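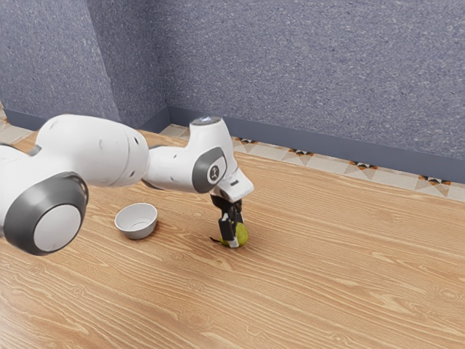 Mebrat Woldemariam asks whether a policy trained only on rendered pears can be compared fairly with the Lodidthorpe baseline. The comparison is limited to the simulated pear-to-bowl task.

## Fultau Pear Set

This release contains 1749 simulated episodes, each up to 30 seconds long. Every episode pairs a side view with a close view of the table.

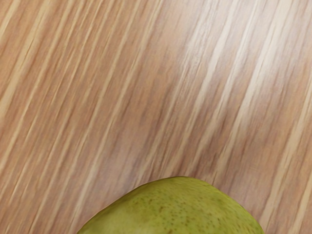
*Close view: green pear on the wood tabletop.*

Episodes are labeled by phase: approach, grasp, carry, and place.
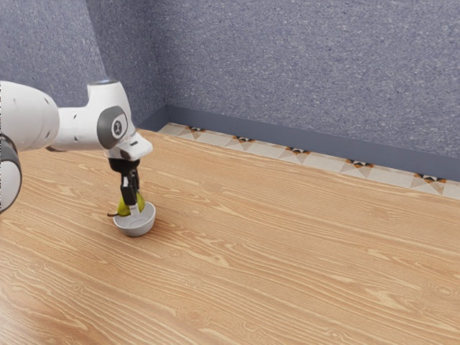
The place label ends when the fingers open. Failed episodes are kept and marked in the index.
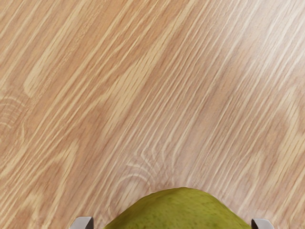
Grasp labels were checked at Clostodcombe. Corrections will be issued in August.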